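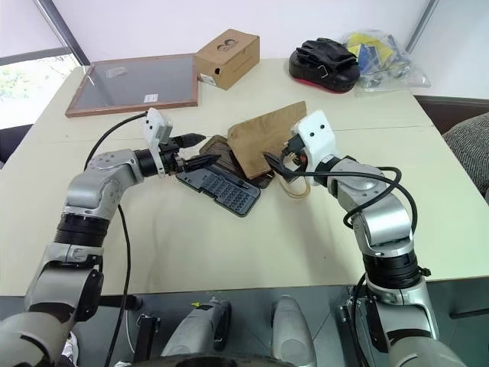

图1 米白色的桌面，靠中间是一小堆物件

公共桌面上的小东西：Denen公寓共用桌子的使用观察
课程项目报告（个人部分）

一、怎么会选这个题目

先交代一下，我原来报的题目是“学生公寓的厨余分类”，开题的时候老师看了一眼，说去年已经有三个组做过了，问我能不能换一个。我那天回到公寓，想在公共厅的大桌子上吃碗面，结果得先把一摞传单、半包纸巾、一把不知道开哪里的钥匙推到旁边去。推的时候我突然有点心虚：这些东西是谁的？我推了以后它们算是“动过了”，还是本来就没有固定位置？吃完面我就把题目改成了这个。

后来查文献才发现，写“家”的研究特别多，写“办公室工位”的也不少，写合住的人怎么共用一张桌子的却零零散散。有一些讲合租厨房冰箱的文章很有意思（冰箱里贴名字、分层、偷吃牛奶之类的），我借了不少思路，不过冰箱有门，有隔层，桌子什么都没有，就是一个平面，谁路过都能放点东西上去。我觉得这个差别挺大的，后面会再说。

我想弄明白的事情其实很朴素：东西是怎么在公共桌面上留下来的，留下来以后谁会去碰它，碰的人心里怎么想。

二、地点和做法

观察地点是Denen公寓和隔一条街的De Bruijn楼，两边加起来一共8张公共桌子。Denen这边的桌子都在每层的公共厅，旁边就是微波炉和饮水机；De Bruijn楼的桌子在一楼的自习区，灯光亮得多，人也安静得多。原本还想加上楼下的Plolari咖啡店，店长人很好，说随便看，但我去坐了一个下午就放弃了，因为店员收桌子收得太快，东西根本留不下来。咖啡我倒是喝了不少。

记录持续了两个多月，到八月结束。方法说出来有点土：每天早上和晚上各转一圈，看到桌上有什么就在表格里记一行，写清楚哪张桌子、在桌子的哪个位置、旁边有没有人、和上一次比有没有挪动。表格用的是系里统一的Winedik，能在手机上直接填，缺点是网络一断就吞记录，我为此在楼道里骂过它好几回。

和我搭档的是Khang Hà，他负责De Bruijn楼，我负责Denen。我们在正式开始前一起试记了几天，主要是为了对齐标准。举个例子，一个杯子里插着勺子，算一样还是两样？耳机和耳机盒分开放呢？Khang坚持分开就分开记，我觉得凡是一只手能一起拿走的都算一样。争了半天，最后用了我的办法，他到现在还不太服气。

指导老师是Yoshinori Sasaki，他给的最重要的一条建议是：别光数东西，去问人。所以后半段我们又加了访谈，都是住在楼里的同学，在桌子旁边聊的，短的十来分钟，长的聊到饮水机都自动关灯了。访谈里的话我都做了匿名处理，有几处把专业和楼层也模糊掉了。

三、数据整理

全部记录是3368条，清理完剩2308条能用。砍掉这么多，主要有几个原因，我老老实实写出来，免得后面的同学踩同样的坑。

一是重复提交。Winedik断网重连以后会把同一条发两遍，有时候发三遍，光这一项就删掉一大截。
二是位置没写清楚。我们最开始用的是“左边”“右边”，后来才意识到大家从不同的门进来，左右是反的！这部分只能忍痛删掉。改成“靠窗一侧”“靠门一侧”以后就好了。
三是我自己偷懒，有一阵子赶另一门课的作业，晚上那一圈是第二天早上补记的。补记的东西不可靠，Sasaki老师说要删，那就删。

分类的部分我们改了好几版。第一版按材质分，纸的、塑料的、金属的，分完发现对研究问题一点帮助都没有。第二版按用途分，可是一根橡皮筋到底是什么用途呢？最后用的是按“看起来有没有主人”来分：一看就有主人的（写了名字、带照片、明显贵重）；好像有主人但不确定的；像是公家的；像垃圾但又没人敢扔的。这个分法很主观，我和Khang各自分一遍再对，对不上的就坐下来讨论。吵得最凶的是一支没有笔帽的圆珠笔，我说是垃圾，他当场在手背上画了一道，写得出来。

四、看到了什么

1. 东西会招东西

这是最明显的一点。桌上要是干干净净的，一整天可能都没人放东西；可是只要有了第一样，比如一串钥匙，到晚上旁边多半会多出别的，而且是挨着放的，很少有人另起炉灶放到桌子另一头。我管这种一小堆叫“聚落”，Khang嫌这个词太夸张，但报告是我写的，所以就叫聚落。

聚落一般出现在两种地方。一种是靠墙、靠插座的桌角，这个好理解，手机充电顺手就放了。另一种居然是桌子正中间。我一开始想不通，中间不是最碍事吗？访谈的时候有个同学解释说，边上是给人坐的，把东西放边上等于占座，放中间反而是“让出来了”。听她说完我回去翻记录，Denen的圆桌确实是这样，长桌就不太明显，长桌的中间太远了，伸手够不着。

2. 推，不拿

大家碰别人东西的方式很有讲究。绝大多数人是用手背或者小臂推，把东西往中间或者墙边拨一拨，腾出自己要用的地方，用完也不会推回去。真正拿起来再放下的很少。我问过好几个人，回答都差不多：拿起来像在翻别人的东西，推一下没关系。

有意思的是，大家完全不觉得自己“动过”。有个住三楼的男生，我刚看着他把一叠讲义推到了窗台边，转头问他平时会不会动桌上别人的东西，他非常真诚地说从来不会。我没有拆穿他，我自己吃面的时候也是这么想的。

所以从记录上看，很多东西在桌子上是会“走”的，今天在靠门一侧，过几天到了靠窗一侧，再过几天到了墙角。有一个绿色的发夹，几乎走遍了四楼整张桌子，最后停在微波炉旁边，观察期结束的时候它还在那里。

3. 纸条

De Bruijn楼的纸条比Denen多得多。“请勿移动，马上回来”“这是谁的？周二前请拿走”，诸如此类。Khang收集了不少（拍照收集，没有撕走）。语气很值得玩味：写给陌生人的纸条普遍很客气，写给大概知道是谁的那个人，反而会带刺。有一张写的是“亲爱的便当盒主人，它已经开始有自己的生活了”，字还特别漂亮。

Denen这边几乎不写纸条，都在群里发照片。发照片的效果更快，但也更容易让人尴尬，有两位受访者都说，看到照片里是自己的东西，第一反应是等半夜再去拿，免得被人撞见。这样一来，在记录上就会出现一种现象：群里发了照片，东西当天没动，第二天早上没了。我们最初还以为是清洁阿姨收的，问过才知道阿姨有规定，桌上的私人物品她一概不碰，只擦空的地方。所以聚落的周围常常有一圈擦得很亮的桌面，中间那一块是灰的。

4. “像垃圾但没人敢扔”

这一类比我们预想的难缠。干掉的荧光笔、只剩一张的便利贴、一颗螺丝、不成对的筷子。每个人都觉得应该扔，每个人都担心万一是有用的。尤其是螺丝。只要桌上出现一颗螺丝，它能待到天荒地老，因为谁都会想，是不是哪张椅子上掉下来的？但也没见谁真的去检查椅子。（我检查了，椅子没事。）

我后来试过一个小小的办法，放了一个鞋盒在桌角，上面什么也没写。结果不到一个星期，这些零碎就陆陆续续进了盒子，没有人问过盒子是干什么的。不过这算不算干预了观察对象，Sasaki老师和我有不同看法，按他的意见，放了盒子之后那张桌子的记录单独列了出来，没有和其他桌子放在一起比较。

五、我自己的一点理解

前面提到冰箱和桌子的差别。冰箱里的冲突基本围绕“这是谁的”，牛奶少了就是少了。桌面上的东西大多不值钱，丢了也不心疼，真正让人不舒服的是“我要用的时候它在那里”。所以我觉得公共桌面上的问题更接近时间上的错开，上一个人的事情还没完全结束，下一个人的事情已经开始了，而那几样小东西就夹在中间。

有位受访者说得比我好，她说看到桌上有别人的杯子，晚上回来会觉得楼里有人，没那么冷清；可早上赶时间的时候看到同一个杯子，就只想骂人。同一个杯子！我在整理访谈的时候把这段听了好几遍，也因此在表格里补上了“记录时段”对照，早晚分开来看。早上那一圈，被推到墙边的东西明显偏多，晚上则更多是加进来的。这个结果不算惊人，但至少和大家嘴上说的对得上。

还有一点是颜色，我本来没打算写。Denen翻新过一部分桌子，翻新后的桌面是浅色的，旧的是深棕色。住在翻新楼层的同学更爱抱怨“桌子乱”，可是按记录来看，浅色桌子上的东西并没有更多。我猜是浅色的桌面上放什么都显眼，一颗瓜子壳都藏不住。只是猜，样本就这么几张桌子，撑不起更大的结论，感兴趣的同学可以接着做。

六、不足

除了上面说的数据问题，还有几条。

观察时间只有早晚，深夜完全是空白，而按照受访者的说法，很多东西恰恰是半夜被拿走的。我试过凌晨下楼一次，撞见一个同学在偷偷煮火锅，两个人都吓了一跳，之后就没再去了。

受访的人大多是愿意聊天的人，这句话听着像废话，但它确实影响了结果。那些戴着耳机吃完就走的同学，我一个也没访到，而他们可能才是用桌子最多的。

另外我住在Denen，Khang不住De Bruijn楼，我们对各自地点的熟悉程度不一样。我看到一个杯子往往马上知道是谁的，他要靠猜，这在“看起来有没有主人”这个分类上肯定造成了偏差。如果重来一次，我会让我们俩中途交换地点。

七、分工和致谢

Denen的记录、大部分访谈和报告文字是我做的，De Bruijn楼的记录、纸条整理和Winedik表格的设计是Khang Hà做的，数据清理一起做，螺丝和圆珠笔的归属至今仍有争议。

谢谢Sasaki老师每次都把我跑偏的段落用红笔圈出来，虽然我还是留下了几段。谢谢两栋楼里愿意停下来跟我聊桌子的同学，谢谢Plolari的店长让我白坐一下午。绿色发夹的主人如果看到这份报告，它在四楼微波炉旁边。

附录里是记录表的空白模板和访谈提纲，需要原始表格的同学可以直接找我要，清理前和清理后的两个版本都留着。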